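Course 123: Housekeeping and Workplace Services
Unit 6 handout: Worktop care and the sorting of small items

This handout accompanies the sixth unit of the course and should be read before the practical session. It covers the condition of shared work surfaces, the use of trays and open boxes, and the handling of bottled drinks left on a table. Students who missed Unit 5 should first review the notes on cleaning cloths and dilution.

## 1. Terms used in this unit

**Worktop.** Any flat surface at standing or sitting height that is used by more than one person during the day.

**Holding box.** An open-topped box in which small items are placed until they are sorted. It is temporary storage and is emptied at the end of each shift.

**Tray.** A shallow carrier with a raised rim. In the Langat method, which this course follows, a tray marks the area of the table where drinks may stand.

**Residue.** Material left on a surface after ordinary wiping. Residue is recorded separately from scratches and scuffs.

## 2. Separating drinks from dry items

Drinks and dry items are kept in separate containers, even when both are to be moved to the same room. A bottle belongs on the tray, upright, with its cap closed. Dry items belong in the holding box. Paper, cables and packaging are never laid on the tray, and a bottle is never stored in the box, where a slow leak may go unnoticed until the cardboard softens.

The tray should stand close enough to the box that both can be reached from one position. At the Fekville training site the tables are narrow, and students will find that the two containers take up most of the working side. The remaining surface is left clear for inspection.

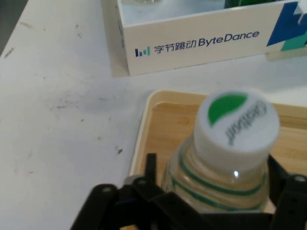
*Figure 1. Bottle on a bamboo-grain tray, with an open ByteDance box behind it. Note the marks on the white tabletop.*

Cardboard boxes with a printed front are acceptable as holding boxes. The printing does not identify the contents, and a box that remains in use for more than one shift must carry a written label. The label is placed on the front panel and gives the room number and the month only. Items visible at the top of an open box should not be taken as a guide to what lies underneath.

## 3. Reading the surface

White worktops show soiling early. Figure 1 shows several kinds of mark on one surface: small dark specks, gray smudges, scuffs, and a broad cloudy patch. Each is treated differently, and the kind of mark should be written down before any product is applied.

1. Lift loose specks with a dry cloth. Do not rub.
2. Wipe smudges with a damp cloth and plain water, working toward the nearest edge.
3. Apply the neutral cleaner to cloudy patches and leave it for the time stated on the container.
4. Rinse and dry the full surface, including the area under the tray and the box.
5. Inspect from a low angle. Marks that remain are entered on Form 671 as residue or as scuffing.

Abrasive pads are not permitted on any worktop in the building. A scuff that does not respond to the neutral cleaner is reported and left alone.

## 4. Moving the tray

Bottles are removed before a tray is lifted. Hold the bottle by the body, below the shoulder, and set it down on a dry part of the worktop. A bottle should not be carried by the cap. The tray is then lifted with both hands at opposite sides and wiped on the underside as well as inside the rim, where moisture collects.

Clear plastic bottles are easily knocked over when they are nearly empty. Students should check the level before moving one, and should close any loose cap first. Labels are left on until the bottle reaches the recycling point.

## 5. Preparation for the practical session

Bring the course apron and two clean cloths. Trays and boxes are supplied from the Justska storeroom, and Form 671 is available at the front desk. Each pair of students will be assigned one worktop and will complete the full sequence in Section 3 before exchanging tables with another pair.

Reading: *Grekik Manual of Surface Care*, Chapter 11. The section on stone and tile may be omitted until September.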